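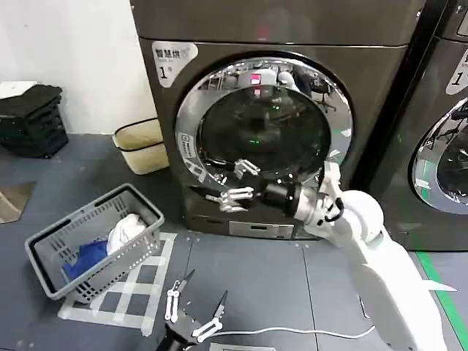 Dryer no. 1, door side, gray basket on the floor to the left.

Nov 11, 2019

Laundry room, Lukthorpe building. Drying runs for the Ralora towel cloth.

Moved everything over to dryer 1 today. Dryer 2 still leaves the middle of the load damp and I don't want to mix results from the two machines any more. Whoever runs next, please write the machine number on the sheet. The label is at the upper left of the front panel, 智慧烘 with the big 1, so there should be no confusion even if you don't read Chinese.

Load was 12 towels, washed together, one spin, no softener. Weighed after the spin and again after drying. Ran the dryer on medium for 67 minutes, with no stops to check. Final weight came out 148 g over the conditioned weight for the whole load. That is closer than anything we had in June, when we were still opening the door halfway through and losing heat each time.

Notes on handling:

Basket goes to the left of the dryer, on the floor, before the door is opened. Tried it on the right first and kept having to reach across. With it on the left the towels come out and drop straight in. Don't put it directly in front, it gets in the way of your feet.

The gray basket has perforated sides, so a warm load loses moisture while it sits there. Weigh right away. I let one batch sit while I looked for the pen and had to throw out the number. For anything that has to wait, use a closed tub with a lid.

The glass is dark and mostly gives you back the room, ceiling lights and all. You can't judge a load through it. I used to put my face up to it and guess. Go by the timer and then the scale.

Wipe the chrome ring before a white load. Put a clean cloth on it this morning and it came away gray along the bottom, where the towels drag on the way out. Leave the small white sticker on the left side of the ring alone, please. Went around it.

Lint: cleaned the filter before and after. Bagged the lint from this run and marked it with the date and machine. It looks like more than the Pilkington cloth gave, but I haven't weighed it yet.

Hand feel: edges a bit stiff, middle soft. Two towels had twisted around each other and the fold lines stayed in. Shook them out by hand and they were still creased after lying flat over lunch.

To do:
Repeat the same load at low heat, longer time.
Get a second lidded tub from the Clarnance storeroom.
Weigh lint bag.
Copy the June sheets into this book, including the ones from dryer 2, and mark which are which.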